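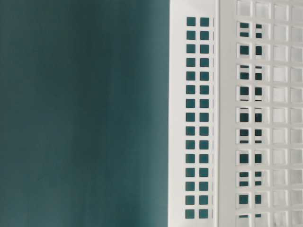
Femke Schouten wrote to me after the last post that the cell had not taken any work off her line, it had moved the work to the other end of the shift. I have been going through the logs to see whether she is right. For the most part she is.

Some background for those who skipped the earlier entries. We sort small returned parts into white plastic baskets with perforated walls, on a dark teal surface. Until last year all of it was done by hand. The Tretano cell now handles the first pass, and people handle whatever it rejects, plus the basket changes.

The perforations caused most of the early trouble. The edge finder expects one closed outline per basket. With the surface color showing through many square holes, it found a great many small outlines instead, and where two walls overlap behind each other it found half-squares as well. Cheng-en Fung fixed this in September by discarding any contour below a minimum area and fitting a single straight line to the side wall. The fit is good to 4 mm, enough for placing a part and too loose for stacking one basket on another. Stacking is still manual.

Now the numbers. On the shift I looked at, the cell processed 574 parts and rejected 64. Before the change, a sorter would set an odd part aside and deal with it within a minute or two. The cell pushes all of them to one chute, and they were cleared in a single block at the end. That block took 60 minutes. It is the hardest hour of the day - every part in it is one the machine could not identify, with none of the easy ones in between.

Femke's second point was about pace. When the line was manual, the sorters set the speed between themselves and slowed down before a break. The cell does not slow down. If a basket is not swapped when full, the cell stops and a light comes on over the station, visible from the office. Two people have told me they now eat later to avoid the light. The fault code for it is the same one used for a jam, so the monthly report does not separate the two. I have asked for a separate code.

What we are trying next:

Rejects get cleared every hour, with the cell paused while it is done.
The light is delayed by 60 seconds.
The sorters can lower the cell speed from their own panel - until now this needed a supervisor login.

The cost in throughput is small on paper. I will post the logs once there is a full month of them. The contour filter settings are in the Foritz folder for anyone running the same baskets. Check the minimum area first, as it depends on camera height.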